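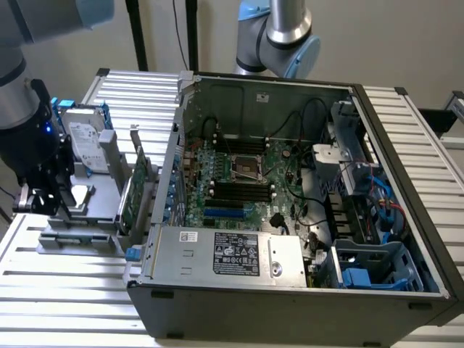 Maeve Fitzgerald

4.2 Gripper comparison on the open chassis

Both grippers were run on the same two-arm cell, with the desktop tower lying on its side on the slatted aluminum table and the parts fixture to its left. The Flarard gripper has parallel jaws driven by a single screw. The Edia gripper uses a linkage, which gives a wider stroke but lets the finger tips move along a shallow arc as they close. Mounting plates were machined so that the tool center point fell at the same distance from the flange for each. Only the left arm was used for picking in this comparison; the right arm was parked behind the chassis.

The tasks were removing the hard drive from the fixture, removing the expansion card, and returning each part to its slot. Closing force was capped at the lower of the two vendor limits. The controller was Majimbun in all runs, with a control rate of 800 Hz and the contact threshold left at its default.

Figure 5. Cell layout with the tower open and the hard drive and expansion card upright in the fixture.

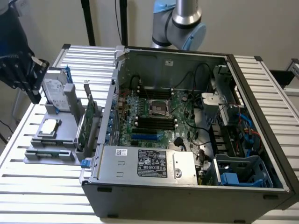 4.3 Camera placement and calibration

Part poses were estimated with Preltura from a fixed camera. The memory slots and the empty processor socket served as landmarks on the board, as both have straight edges that hold up under changes in lighting. The ribbed table surface was less useful. Its grooves repeat at an even pitch, and early fits sometimes locked on one groove away from the correct position. We masked the table before matching and kept the mask for both grippers.

Hand-eye calibration was repeated after every gripper change. The residual was larger with the Edia gripper, and we attribute this to the arc motion of its tips during the touch-off step.
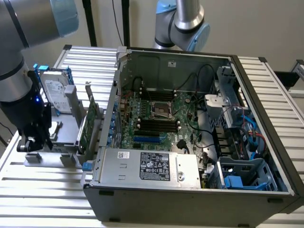
A second source of error was the fixture. It was printed in two halves, and the joint between them allowed a small rotation when a part was pressed in off center. The Flarard gripper, being stiffer, passed more of this side load into the fixture. Runs in which the fixture had shifted were repeated after it was reseated, and the discarded runs are not included in the success rates.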